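Kastby project, second progress note

Hi all,

You asked for something shorter than last time, so I'll skip the background and go straight to what we did with the money and what came out of it.

The big item is data. We now have 1,954 usable demonstrations of kitchen and tabletop tasks, all collected with the hand-held grippers, and 244 of those are the microwave set that I kept promising and kept not delivering (sorry!). Every demonstration is one person doing one task start to finish, with the pose of each gripper recovered from the marker cubes. We split them across 11 tasks. The Stanoven site did most of the opening and closing tasks, and Assefa did the folding and the containers.

The method has changed a bit since the proposal. Back then we planned to train on gripper motion in the room's coordinates, and that worked fine until we moved a table. So now everything is expressed relative to the other hand. The model sees where the left gripper is compared to the right one, plus the head view, and predicts the next short stretch of motion for both. It sounds like a tiny change and it took most of a month to get right, mainly in the part where one cube is hidden behind an arm and the tracker starts guessing. We now drop those stretches if they're long and fill them in if they're short. I'm still not fully happy with where we put the cutoff.

What did we get for it? On the two-handed container tasks, the relative version holds together much better when we shift the furniture, and the two hands stay in step with each other. On one-handed tasks I can't see a difference either way, and I'd call that a tie. The weak spot is still anything with a tight opening. The policy brings the container up nicely, then gets the tilt wrong right at the mouth of the microwave and bumps the edge. People fix that tilt without thinking, with tiny wrist moves, and our smoothing step was wiping out exactly those moves. We turned the smoothing down and are retraining now. 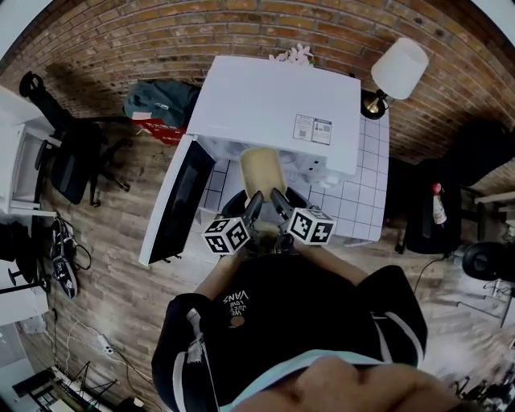

Microwave task: both grippers on the container at the opening, marker cubes facing up toward the head camera.

On the money side, we're a little under on hardware and over on labeling time. I'd like to move the leftover hardware funds into labeling if that's okay with you — I can send the form this week. We also had 2 grippers out for repair in October (worn finger joints both times), and the new joints have held up so far.

Next up is the retrained model on the microwave set, then a first round of tests at Karnamwood, where the rooms are laid out differently and I expect a few things to break. I also want to write up the hidden-cube problem properly, with the failures included. The drop-and-fill code is in the shared folder already if your team wants to poke at it before then.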